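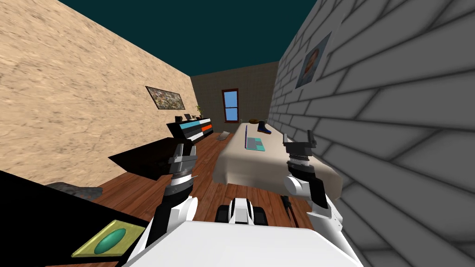

Bedroom with an open laptop on the bed.

The Billum Mysteries, Volume 2
By Usman Naqvi
Jundmont Paperbacks

Format: paperback, sewn binding
Contents: two complete novels, one short story, author's note, map
Type size: standard
Also sold as: e-book, audio download
Condition: new

This omnibus brings together the third and fourth novels about Inspector Gilani, the police officer in charge of the small lake port of Nernano. Both books were published separately and have been out of print in that form for several years. The text has been reset for this edition and the author has corrected a handful of errors, mostly train times.

The novels are The Weigh House and A Room Over the Chandler's. They take place one winter apart and share most of their characters. You can read them without having read Volume 1, though the reason Gilani left the capital is explained only there, and the first chapter of The Weigh House gives away who was guilty in the second novel. If that bothers you, start with Volume 1.

The Weigh House

A grain clerk is found dead on the platform of the town scale, and the dial is still showing his weight plus 35 pounds. No one can say what the extra load was or where it went. Gilani has to work through the market records with the help of Billum, the retired customs officer who gives the series its name and who dislikes being asked for help. The suspects are the clerk's employer, a bargeman who owes money all over town, and two sisters who rent rooms above the market and say they heard nothing.

This is the more traditional of the two. The clues are all given before the last chapter and the solution depends on how the scale works, which is explained early on and then again by a different character who gets it wrong. Readers who like to solve the puzzle should pay attention to the second explanation.

A Room Over the Chandler's

A traveling actor takes a room for a week, pays in advance and is never seen leaving. The landlord has let the room again by the time anyone asks. Much of the book is told by the new lodger, a schoolteacher who starts keeping notes on what she hears through the wall. Gilani does not appear until chapter five.

It is a slower book and a darker one. There is one scene of violence, near the end, and it is brief. Some readers of the original edition found the last chapter unclear. Naqvi has left it as it was, but in his note he says which of the two possible readings he had in mind when he wrote it.

The short story

"The July Boat" has not been in a book before. It is set the summer between the two novels and has Billum on his own, waiting for a ferry with a passenger who claims to have been robbed. It runs to 17 pages. There is no murder in it.

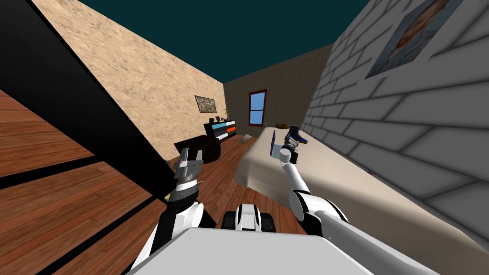
Small dark object held just above the bed.

About this edition

The page count is 400 including the note and the map. The paper is cream and a bit heavier than in Volume 1, so the two spines are not quite the same width, but the height and the cover design match and they line up on a shelf. The map of Nernano is printed across two pages at the front. It was redrawn for this edition to show the ferry landing on the east side of the harbor, where the novels put it. The map in Volume 1 has it on the wrong side, and the publisher plans to fix that at the next printing.

The binding is sewn, so the book will stay open on a table once you are a few chapters in. The cover has a matte finish that shows fingerprints if you have the darker blue printing. Newer copies are a lighter blue. We can't take requests for one color or the other.

The audio version has the two novels but leaves out the short story and the note. It uses two readers for A Room Over the Chandler's – one for the schoolteacher's chapters and one for the rest. The e-book has everything, including the map, although the map is hard to read on a small screen.

Reading order

1. The Customs Shed (in Volume 1)
2. Low Water (in Volume 1)
3. The Weigh House (in this volume)
4. "The July Boat" (in this volume)
5. A Room Over the Chandler's (in this volume)

In this volume the story is printed last, after both novels. It was written last and the author asked for it to go there. Reading it in the middle does no harm.

Book groups

Naqvi's note works well as a starting point for discussion, but it should be read after both novels as it gives away both endings. There are no printed discussion questions. Groups ordering several copies to one address can have them sent in a single box. Put the name of the group in the order notes so that the packing slip makes sense to whoever opens it.

Shipping and returns

Orders placed before 2 p.m. are packed the same day. Books can be returned unread in their original condition. If a copy reaches you with a bent corner or a torn cover, write to us with the order number and we will send another. You don't need to return the damaged one.

Signed copies are out of stock. We expect more after the author's next visit, but have no date for it.

Comments

marrow_lane: Glad to see The Weigh House back. I had the old edition and the glue gave out halfway through. I still think the bargeman gets off too easily.

Ted P.: Is the large type edition of Volume 1 being followed by one for this? My mother has finished the first and keeps asking.

Shop reply: No large type edition of Volume 2 is planned right now. The e-book lets you set the type size.

coldharbor: Ordered for the short story. Good, and sadder than I expected. Didn't need the note, I had the ending of Chandler's figured the other way and I'm keeping mine.

J. Oakes: Map is much better in this one. Took almost three weeks to get here but it was well packed.

Related items

The Billum Mysteries, Volume 1 (paperback)
The Billum Mysteries, Volume 1 (large type)
The Billum Mysteries, Volume 2 (audio download)
Map of Nernano, folded, single sheet
Jundmont Paperbacks: crime and mystery list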